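Two hands, no servo

Anastasia Lambrakis built her pair of hand-held grippers at a shared workshop bench. The project is called Rora. "The housing took 43 hours to print," she says. "The fingers took eight tries."

She now records folding runs at home – 497 so far, mostly clothes. Jeans are the hard case. "Denim is stiff at the seams. Two flat blades slide off a waistband unless they close square."

Each run uses both tools, one per hand, and the bed serves as the work surface.
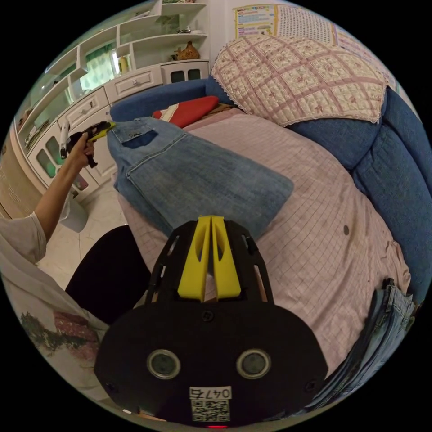

What comes next

Lambrakis wants a stiffer spring and a lighter handle. The arm can wait until February.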